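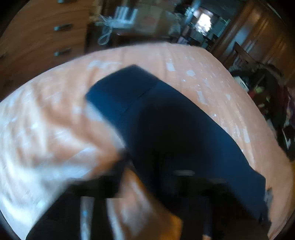
Navy piece laid out on the bedspread

Home | Projects | Grants | Reports | Contact

Rerville Clothes Exchange: spring progress report to the Buthelezi Fund
25 Apr 2019
By the project coordinator

Hello again from Rerville! You asked for a shorter report this time, so I'll try (I did say that in December too, and that one ran to nine pages, sorry).

The big news first. We moved. The old room over the hardware store had stairs, and the stairs were killing us, and the parents with strollers were leaving them at the bottom and carrying everything up in their arms. The new place is on the ground floor behind the library in Gonden. It has a wide door and a real sink, and the rent comes out to $30 a month less than what we budgeted. I'd like to put the difference toward hangers and a second rolling rack, if that's okay with you. The budget line would be "supplies," same as before.

Since the last report we've had 198 families sign up, which includes the ones who moved over from the old paper list once I finally typed it up. We've passed on 763 pieces of clothing. Kids' coats went fastest, no surprise there, and then school pants in the middle sizes, which we can never keep on the shelf. Baby clothes are the opposite problem. We have so many newborn sleepers that I've started saying no to them at the door, and I hate doing it, but there's one whole closet full already and babies are only that small for a few weeks.

Something I got wrong: adult sizes. When I wrote the original application I was thinking almost entirely about children, and I figured grown-ups would find their own things. Well, they didn't want to ask, but as soon as we put one rack of work clothes near the door it was empty in a week. People starting at the packing plant in Trorville need dark pants and plain shirts and they need them before the first paycheck. So we now set aside anything dark and plain in larger sizes as soon as it comes in. I'd like this to be a proper part of the project next year and I'll put numbers on it in the renewal.

Mending has gone better than I hoped. The grant paid for two sewing machines and we use them all the time, mostly for hems and zippers. We've fixed 126 items that would otherwise have gone in the rag bag. A lot of the sorting and checking still happens at people's homes, on beds and kitchen tables, because we only have the library room three afternoons. It works fine, but it does mean bags riding around in the back of cars, and one bag of sweaters took a trip to the coast and back before anyone noticed it was missing. I've made up a sign-out sheet. We'll see if anyone fills it in, me included.

Laundry is my main worry. The laundromat that gave us free loads changed hands over the winter and the new owners want to charge half price. That's still generous! But we didn't plan for it, and wool coats cost a lot to clean. For now I'm asking donors to wash everything first, and most do. I've also talked to the school in Gonden about using their machines in the summer, when the gym is closed. They liked the idea but they have to ask the district, so don't count on it yet.

A few smaller things. The labels you suggested, with the size written large on a tag at the collar, are a hit, and people find what they need much faster. The online sign-up form is not a hit. Hardly anyone uses it, and I'd rather drop it and keep the phone line. The shoe shelf is messy and I don't have a fix for it.

For the next few months I want to get the summer clothes out early, open one evening a week for people on day shift, and try a pop-up table in Trorville so folks there don't have to make the drive. I've asked about the hall by the bus stop. If we can't have it, there's a church basement, but it has stairs, and you know how I feel about stairs now.

Spending is on track apart from the laundry. Receipts are in the usual folder, and I'll send the missing one for thread and needles as soon as I find it (it's in a coat pocket somewhere, I'm pretty sure). Come by and see the new room if you're ever out this way. The coffee is bad but there's plenty of it.

Related reports
Rerville Clothes Exchange: December report
Gonden Tool Library: first-year update
Trorville Community Garden: spring planting and water costs
How to apply for a Buthelezi small grant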